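Thread: Hikstead reunion shows – set list, setup, is it worth the drive?

fernhollow_59
Posted March 4, 2023

Well, I'm finally home and fed, and I promised a few of you I'd write something up about the first Hikstead show, so please forgive me if I ramble a bit. If you have tickets for one of the next nights and want to go in cold, skip down past my post, because I'm going to talk about songs.

They opened with "Lantern Road," which I did not see coming at all. I had my money on "Saltbox" like everybody else. Nii Bonsu walked out by himself, no lights to speak of, and sang the whole first verse with just the organ behind him, and then the rest of the band drifted on one at a time. My husband, who only came to do the driving, grabbed my arm!
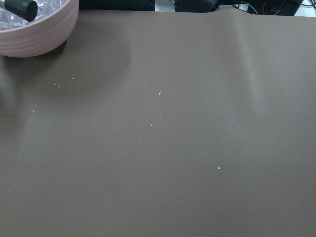
After that they went straight into three from the first record with hardly a word between them. The sound was muddy for the first couple of songs and then somebody found the right knob, and from there on I could hear every bit of the bass. They played 90 minutes plus two encores. "Saltbox" was the very last song, so it's safe, don't worry. No "Winter Coat," though, and I know that's going to hurt some people on here.

The hall holds 400 and it felt like a big living room. I cried twice and I'm not sorry.

tapehiss
Thank you for this, Fern, what a lovely thing to read over breakfast. I'm going to the second Stanberg night and I'd been trying hard to stay away from the set list, and as you can see I lasted until your second paragraph. Did they do anything from the Bidis album? I know it's not popular, but it came out the year my daughter was born and I have a soft spot for it a mile wide.

fernhollow_59
They did one! "Paper Boats," right in the middle, slower than on the record. Bring a tissue.

marlow_k
I was there too and I have to be the grump, sorry Fern. I thought it was a good show with a bad running order. Putting four slow ones in a row after "Paper Boats" let all the air out of the room, and people near me were heading for the bar. And leaving out "Winter Coat" after talking about it in that January radio interview feels a little unkind. I paid $59 plus fees and I would have liked to hear the song that made me a fan.

I'll give you the opening, though. That was something special.

oldporchlight
I've got to disagree with you there, marlow, and I say it with affection because you and I have been going back and forth on this board for a long time. That slow stretch was the best part of the night for me. They're not young men anymore and Nii's voice has dropped, and those are the songs where the lower voice really does something. I'd have happily taken two more of them.

What I did miss was Wróbel on the violin. The new fellow plays all the right notes and he seems very sweet, but Wróbel used to lean on the end of a line in a way that made the hair stand up on my neck.
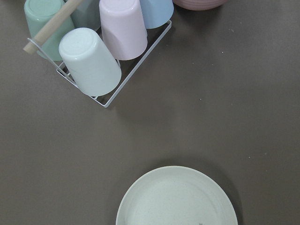 I went back and listened to the old live tape when I got in, just to be sure I wasn't being sentimental, and nope, it's there, especially on "Lantern Road" – that long held note before the last chorus. Does anyone know if there was a falling out, or is it just that touring got to be too much?

tapehiss
What I read in the fan newsletter was that Wróbel is teaching now and didn't want to be away from home for that long. No hard feelings that I ever heard of. But I'm going by memory and I gave my copy away, so somebody please correct me.

marlow_k
Fair enough on the voice, porchlight. I'll admit "Paper Boats" got me. I still say split the slow ones up, put two before it and two after, and you'd keep the folks in the back with you.

quiltandkeys
Hi all, long time reader, hardly ever post. My sister and I are thinking of making the drive to the last show and wondered about seats. Is it all standing? Her knee isn't great. Also, is there a shirt in a color other than black, please say yes.

fernhollow_59
Welcome, so glad you spoke up! There are chairs along both sides and a small balcony, all first come, so get there when the doors open and go left, where the line moved quicker for us. The ushers were very kind about finding a seat for an older gentleman ahead of us, so do ask.

Shirts come in black and a dark green. The green was going fast in the larger sizes and I got mine before the show.

oldporchlight
Green sold out by the encore, I'm sad to report. I have the black.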